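Stomunard Asks Fight League to Prove Its New Weigh-In Rule Works

IRNBY, December 31, 2021 - Stomunard, which manages 3 fighters on the Unari circuit, is not ready to cheer the league's new early weigh-in. The league says fewer bouts will be scrapped. Stomunard would like to see some proof first.

"We heard the same thing when they moved the scales the last time," said Agustina Iturra, head of fighter care at Stomunard. "Then Domínguez lost his opponent the night before the card. He got $200 for his trouble and a bus ride home."

The rule starts in February. A fighter who misses weight will be fined $1000, but the league has not said who gets the money - or what happens to the fighter who did make weight.

Stomunard has asked for the full weigh-in records from all 233 bouts booked so far. It has had no reply.
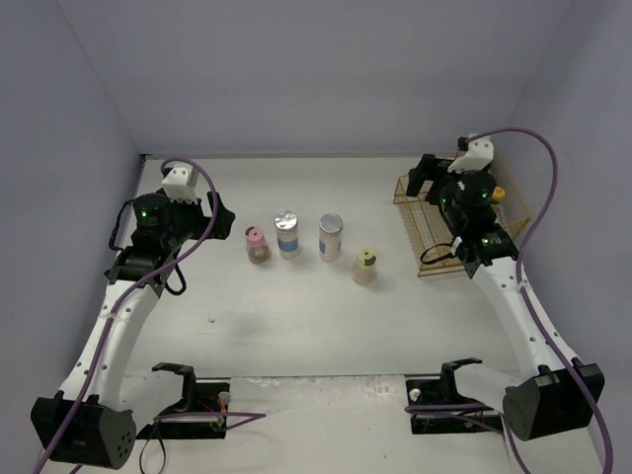

About Stomunard

Stomunard handles bookings, travel and contracts for mixed martial arts fighters from its office in Irnby.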